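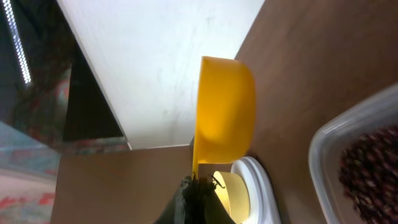

A yellow scoop held in a robot's gripper, over a white dish.

When a Robot Drops the Scoop

Robots are good at doing the same job again and again. They still make mistakes, and some of those mistakes make a mess. This page is about a scooping robot called Koster, what went wrong with it, and how people found the problem.

What was the job?

Koster is a robot arm that works in a lab in Claltilden. Its job sounds easy. It picks up a plastic scoop by the handle, fills it from a container, moves it over a dish, and tips it. Then it goes back and does it again.

You could do this without thinking very hard. Your fingers feel the handle getting heavier as the scoop fills up, and you squeeze a little more. You don't decide to do it. Your hand and your brain sort it out between them.

A robot has to be told how hard to squeeze. If it squeezes too hard, it can crack the plastic. If it squeezes too gently, the scoop can slip.

What went wrong?

For a long time Koster did well. It finished 522 scoops in a row without a drop. On the next one, the scoop turned in its gripper. The bowl rolled over sideways before it got to the dish, and everything in it went onto the table.

The arm did not notice. It moved to the dish, tipped the empty scoop, and went back for more. It did this 6 times before a person pressed the stop button.

So there were two faults:

The scoop slipped.
The robot carried on as if it hadn't.

The second fault was the more serious one. Anybody can drop something. A machine that doesn't know it has dropped something can keep going for hours.

Why did the scoop turn?

Look at the shape of a scoop. The bowl is wide and the handle is narrow. When the bowl is full, most of the weight is at one end. The weight pulls down, and the handle tries to twist. Scientists call a twisting push like this torque (say "tork").

The gripper's fingers touch only a small part of the handle. They have pads on them to stop things from sliding. On Koster, the pads had worn smooth. They still held an empty scoop perfectly well, and they held a half-full one. A very full scoop was too much for them.

You can try this yourself. Hold a big spoon by the very end of its handle, using only your thumb and one finger. Ask someone to put a few dried beans in it, then a few more. Feel how the spoon tries to roll over. Now put a dab of dish soap on your finger and thumb and try again. Do it over a tray!

Why didn't the robot notice?

Koster has a small camera near its gripper. A camera can take a picture of a scoop, but a picture is no use until a computer program checks it. Koster's program checked one thing: is the scoop in the gripper? The answer was yes. The scoop was still there. It was just the wrong way up.

The program never asked whether the scoop was level, or whether there was anything in it. Computers only check what they have been set up to check.

How was it fixed?

The people at the lab made four changes.

They put new rubber pads on the gripper.
They wrote a rule that the pads must be changed every 600 scoops, even if they look fine.
They told the robot to take smaller scoops.
They added a new check. Before the arm moves to the dish, the camera looks at the angle of the bowl. If the bowl is tilted, the arm stops and a light comes on.

Then they ran a long test. Koster made 936 scoops. The arm stopped itself twice. Both times the bowl was tilted, so both stops were correct. Stopping is not a failure for a robot. It is often the safest thing it can do.

Staying safe near a robot arm

Spilled pieces on a floor can make people slip. There is a bigger danger too. When something spills, most people reach in to pick it up, and the arm may still be moving. It can't tell that a hand is in the way unless it has been given a way to sense it.

If you ever visit a place with a robot arm:

Stay behind the line on the floor.
Don't reach in, even if the arm looks still. It may be waiting for its next move.
Find out where the stop button is. It is usually big and red.
If something falls, tell a grown-up and leave it where it is.

Words to know

Gripper: the part of a robot that holds things.
Fault: something that isn't working the way it should.
Sensor: a part that lets a machine measure the world, such as light, heat, or touch.
Torque: a push or pull that makes something twist.

Pemlow Science Pages for Kids. Page last checked 4/26/25.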